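J'ai refait le tour de l'atelier partagé en octobre, avec la grille de Mamta Uniyal dans une main et un café dans l'autre. Elle voulait des cases cochées, je lui ai laissé des commentaires, tant pis pour elle ! Local Nigam, rez-de-chaussée, côté cour. Visite commencée à 8 h 15, lumières allumées, machines à l'arrêt.

## 1. Accès et circulation

- [x] Porte principale : s'ouvre en grand, ferme-porte réglé (enfin, il claquait depuis l'été)
- [x] Éclairage de secours : testé, il tient
- [ ] Sortie côté cour : **à reprendre.** La porte s'ouvre, mais il y avait deux palettes devant. Je les ai poussées moi-même, et je parie qu'elles seront revenues avant la fin du mois.
- [x] Marquage au sol : usé près de l'évier, encore lisible

Passage principal mesuré à 860 mm au plus étroit, entre l'armoire à colles et le poteau. On avait noté 900 la fois d'avant, donc soit l'armoire a bougé, soit mon mètre est fatigué. J'ai demandé qu'on la recolle au mur.

## 2. Incendie

- [x] Extincteur de l'entrée : plombé, aiguille dans le vert
- [x] Extincteur du fond : idem, mais il faut déplacer le balai pour le décrocher, merci de ranger le balai ailleurs
- [ ] Chiffons huilés : **non conforme.** J'en ai trouvé une boule entière dans la poubelle ordinaire, à côté des copeaux ! Le bac métallique à couvercle est à deux pas. Ces trucs-là chauffent tout seuls, on en a déjà parlé, on en reparlera.
- [x] Plan d'évacuation affiché, à jour

## 3. Postes de travail

- [x] Plans de travail stables, pas de jeu dans les pieds
- [x] Serre-joints : mâchoires propres, vis graissées
- [x] Établi du fond : rien à redire, même en appuyant de tout mon poids dessus
- [ ] Étau numéro 2 : la mâchoire arrière flotte un peu. Étiquette orange posée, on ne s'en sert plus jusqu'à réparation.

Pour les pièces en bois laissées d'un jour à l'autre, ma position n'a pas changé : à plat, sans vis qui dépasse, et rien en porte-à-faux du côté où l'on passe. Pascual Sepúlveda trouve que je chipote. Il a peut-être raison, mais c'est moi qui remplis la feuille.

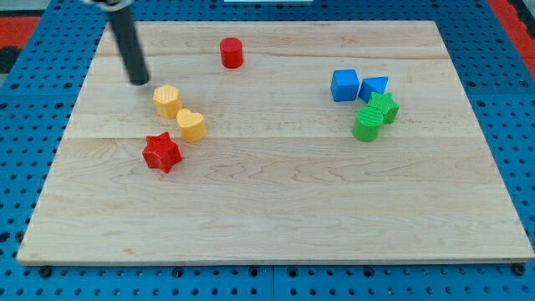

À quelle fréquence faut-il vider le sac de l'aspirateur à poussières ? Dès qu'il est rempli aux deux tiers, et de toute façon avant chaque fermeture si la ponceuse a tourné.

## 4. Machines et aspiration

- [x] Arrêts d'urgence : tous essayés, tous coupent
- [x] Scie à ruban : carter fermé, lame tendue, poussoir accroché à sa place (bravo)
- [ ] Ponceuse Jendoser : gaine du câble pincée à la sortie de la poignée. Débranchée et mise de côté. Ne la rebranchez pas « juste pour cinq minutes », s'il vous plaît.
- [x] Aspirateur Clusance : filtre changé, tuyau sans fuite

Côté bruit, j'ai relevé autour de 49 décibels avec l'aspiration seule, depuis la porte. C'est très supportable, mais dès que la scie s'y met, c'est casque pour tout le monde, y compris pour ceux qui « passent juste ».

## 5. Produits et premiers secours

- [x] Colles et vernis : bouchons fermés, étiquettes lisibles
- [ ] Un bidon sans étiquette sur l'étagère basse, qui sent le solvant. Isolé en attendant que quelqu'un le réclame.
- [x] Trousse de secours : complète, pansements en nombre
- [ ] Rince-œil : périmé. Commande passée chez Flistura, référence 601, livraison promise sous quinzaine.

## À faire avant mon prochain passage

1. Dégager la sortie côté cour, et la garder dégagée
2. Réparer l'étau (Pascual a dit oui, je le note noir sur blanc)
3. Changer le câble de la ponceuse
4. Installer le nouveau rince-œil dès réception et jeter l'ancien
5. Remettre une affichette au-dessus du bac à chiffons, en gros cette fois

Fini à 10 h 40. Mamta, la feuille signée est dans le classeur rouge, et il me manque toujours la clé de l'armoire électrique, je repasserai pour cette partie-là.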